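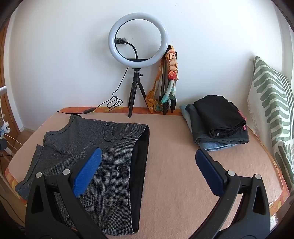 3 Mar 2018

Spent the arvo on the Vomorero pose tracker again. Noeline Tawhiri reckoned the drift was in the timestamps and she was dead right -- the two wrist streams were being merged on arrival time, so I've moved the merge onto the capture clock. Replayed 2,544 frames from the folding set and 1,985 now keep a solid lock, with 9 outright jumps left to chase. Much happier with that!

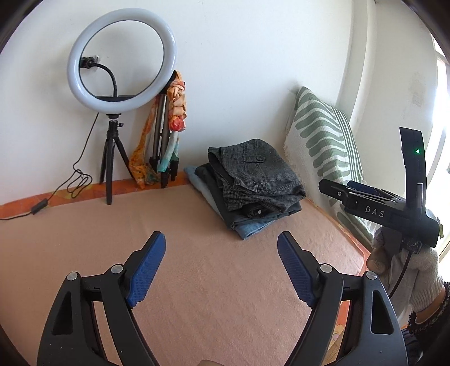 Feature matching is next on the list. I've capped it at 600 keypoints per view, and I want them spread out a bit before the solver gets them. The salmon-pink cloth gives it bugger all to hold on to, but the green stripes on the cushion and the check on the grey garment should be lovely (as long as the check doesn't alias on us). I'm masking the other gripper too, glove and all, so its motion stays out of the background estimate. Branch is on Nandbridge, still needs a tidy -- don't merge it yet.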